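*Communications Office, Skunora. August, first week of the Jadar press period.*

The day began at 6:40 with a call from the overnight monitor. The separation had been reported shortly after five by a celebrity site which had held the story, by its own account, for two weeks. The report named both parties, gave the date of the lease on the second apartment correctly, and gave the reason for the separation incorrectly. It quoted "a friend of the couple." In my judgment the friend does not exist, or is a friend of only one of them.

I record at the outset that this office was not the source. I asked each member of staff before nine and I am satisfied with the answers. I also asked myself who had seen the draft statement, and the list was longer than I would like. It had gone to the client, to her lawyer, to the network's publicity department, and to the insurance people for the tour. Any future draft of this kind will be read aloud over the telephone and sent to no one.

Our client, who plays the elder sister in *Jadar*, was woken at seven. She was composed. She asked first whether her mother had seen it, and then whether the network had. Her mother had. The network had as well, and had already left me a message in which the word "timing" was used several times. The second season is released at the end of the month, and her former partner directed the last two episodes of it. They are therefore booked to sit side by side on sofas in a number of cities, and the network would like them to go on doing so.

I advised that we confirm. The client had wished to say nothing until the tour was finished, and until this morning I had supported her in that. A denial is no longer possible, and silence would be filled by the friend. She agreed at 7:30 on the condition that the statement not contain the words "amicable," "love," or "journey." I told her that I had not intended to use the third.

The wording, after a conversation with the other side's representative which lasted far too long, was as follows:

> "The two have been living separately since the spring. They remain colleagues and are proud of the work they have made together. They ask that their families be left in peace. There will be no further comment."

The other side had wanted "remain close friends and colleagues." Our side would not have it. The other side then wanted "remain friendly." I pointed out that "friendly" invites the question of how friendly, and that the photographers would set about answering it. We settled on "colleagues" at 9:10. The statement went out at 9:20 to the wire desks and to the site that broke the story, the last of these at my insistence. They had been right on the main fact, and we shall need them again in the fall.

By noon this office had received 257 written inquiries. The log was kept in the usual manner, with outlet, question and deadline, and every one was sent the same four sentences. The questions were much as expected. Most wished to know whether a third person was involved. Several asked who would keep the house. One asked whether the client would be available to write a first-person essay on heartbreak for the October number, with a choice of two photographers. I have kept that one back. It is a poor request today and may be quite a good one next year.

The matter of the ring came up at eleven. A reader of the site had found a picture from the Purves dinner in June in which the client's left hand is bare, and the theory took hold that the couple had been parted since then and had performed the rest of the summer for the public. The facts are dull. The ring was at the jeweler's to be made smaller. I considered issuing a note to that effect and decided against it. The couple were in truth already living apart in June, and a correction of the small point would have had to step around the large one. I do not like statements which are accurate in every line and false in sum. The reporters at this level are not fools and they keep files.

Mikex telephoned at 11:40. They have the client under contract for the fragrance until the end of next year, and the fall campaign, already shot, shows her with a man seen from behind who is plainly meant to be taken for her partner. He is a model. Mikex wished to know whether the public would find the film sad. I said that some would, and that sad perfume films have sold well before. They did not laugh. They will test it before an audience of 60 and let us know. The contract has a clause on "material change in public image," and I have asked our lawyer to read it again tonight. My own reading is that a separation without scandal does not meet it, but my own reading of a contract has been wrong in the past and I would prefer to be told so by someone on our side.

I ate at my desk.
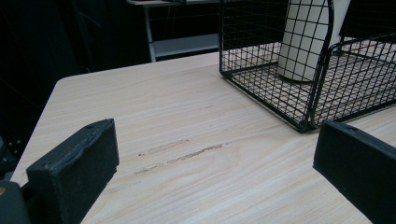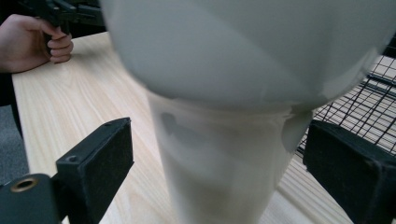
The afternoon was given over to the tour. The network's position, when I was finally put through to someone able to state one, was that nothing should change. The sofas are booked. The joint interviews are what the programs asked for, and to withdraw one of the two would turn each visit into a visit about the person who was missing. There is sense in this. There is also the plain matter that our client would be asked on live television, with him at her elbow, whether she is all right.

I proposed the following, and it was accepted in part.

- The two appear together only where the rest of the cast appears with them. No two-person interviews.
- Seating is agreed in advance and the younger sister sits between them.
- Separate cars, and arrivals a full 20 minutes apart.
- Program staff receive the statement beforehand and are told that it is the complete answer. Should the question be put regardless, the client will say "We've said what we have to say about that, thank you," once, and the interview goes on.
- No games. In particular, no game in which colleagues reveal how well they know one another.

The network accepted all of these except the separate cars, which they regard as an expense. I have said that Skunora will pay for ours. The last item required some explanation. It appears that the late show had already written the game, and that the cards were printed.

The premiere itself is to be held at the Purves, as the dinner was. The manager there was very correct on the telephone and offered the side entrance without my asking. I declined it. She will go in by the front, on the carpet, alone, in the green dress, and she will stop for the photographers the same length of time as everybody else. A side entrance is a story. The manager did mention that one of his people had been offered money for the table plan in June and had reported it. I have written to thank that employee by way of the manager, and I have made a note that the table plan for this occasion should not be printed until the day.

At three o'clock the site put up a second piece, which claimed that the client had "moved on" with her co-star from the first season. It rested on a picture of the two leaving the same restaurant. The co-star's wife was also at the table, and is in fact visible in the uncropped version, holding a coat. This one I did contest. I sent the uncropped picture with a short and polite letter, and the piece was changed within the hour and then taken down. No apology was printed and I did not ask for one. It had been shared 398 times before it went, a small number by the standards of the day. I would call that a good result.

I note for the benefit of whoever may read this diary after me that the distinction between the first piece and the second is one the office should keep to. The first was true and unwelcome. We confirmed it. The second was untrue and we fought it the same afternoon. If the office begins to fight the true ones, its letters about the untrue ones will be worth less each time, and the desks will stop opening them.

The client came in by the garage at half past four, against my advice, as she did not care to be at home with the telephone. She read the log. I would not have shown it to her, but she asked, and it concerns her. She was interested chiefly in the outlets which had not written. There was one magazine in particular which had put the pair of them on its cover last winter, under a headline I shall not repeat, and from which there had been no word all day. She thought it decent of them. I believe they are preparing something longer. I did not say so, and I am still uncertain whether I ought to have.

She asked whether it would be over by the premiere. I told her that the first part would be. The separation will be old news in a week, and after it come the pieces about how well she looks, and after those the pieces about who is standing near her. These last can run for years. She said that this was more or less what her mother had told her at breakfast, and with fewer words.

Two smaller matters. The birthday party for the director's brother, to which she had accepted an invitation in July, has been handled by a note and a case of wine. And the joint account on which the couple had been posting pictures of their kitchen renovation has been closed to comments. It has not been deleted. Deleting it would be noticed at once, and the tiles are of no interest to anyone.

Calls were passed to the overnight monitor at 8:15, with instructions to wake me for anything involving the house, the co-star or the word "pregnant," and to let the rest wait until morning. The lawyer's note on the Mikex clause had not come when I left. The network has sent a revised schedule in which two of the two-person interviews have quietly returned, both on the second leg. I have marked them in red and will telephone at nine.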